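**October, Zomby build log, basket task**

Back at it from 4:30 until they turned the lights down on us. Writing this up while I still remember which config file I touched, because last time I didn't and we lost half an evening to it (sorry, everyone).

So, the course assignment one more time, for whoever skimmed it: take hold of a basket by its handle, lift, carry, set down, let go. No dropping, no dragging. We get 12 scored tries at the demo and I'd love to have 7 clean ones. The Arora team says they're already past that, but they picked the foam block, so I'm not jealous. Much.

Started with the wrist camera. I've been grumbling about it for weeks because the picture comes through upside down, and every time I look at the feed my brain turns to soup.
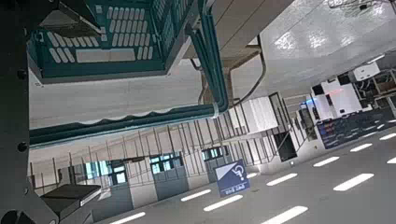 I added the flip in the Clusico node and then took it right back out, because the labels we already have were all drawn on unflipped pictures! 309 of them! If we flip now we have to flip every label too, and I am not doing that by hand. Plan is a little script that does both together. Until it exists, please leave the rotate setting at 0, even if it hurts to look at.

The other thing I wanted to sort out is where to aim. The handle is a thin bar and the depth numbers on it are garbage, it keeps reading whatever is behind it. What seems saner is finding the basket rim first (big, easy, nice straight edges) and working out the handle from there. Tried it on the old recordings and the guess landed close enough that I got excited and moved over to the arm. Left arm only for now, right one stays parked and open. 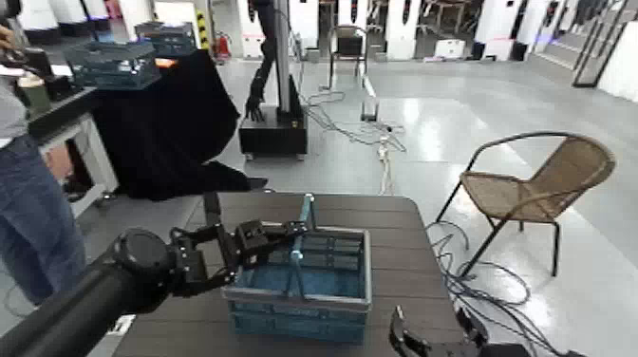

Finger closing is still on the "gentle" preset, current limit 679 in the hand config. I bumped it up from the default and wrote it on the whiteboard too. Don't go higher without asking in the group chat, I don't want to be the one emailing Wysocka for another finger joint.

Odd thing I haven't figured out: the wrist joint reports a tiny drift while it's holding still. Could be real, could be the encoder being moody. I'll log it with nothing in the hand and compare.

Next time:

- flip script, pictures and labels together
- drift log, empty hand, nearly ten minutes of it
- slow down the approach for the last bit before contact
- put the basket start position in the shared sheet, I keep eyeballing it
- charge the spare battery (me, I forgot again)

Config is pushed to the branch called handle-from-rim. Main is untouched.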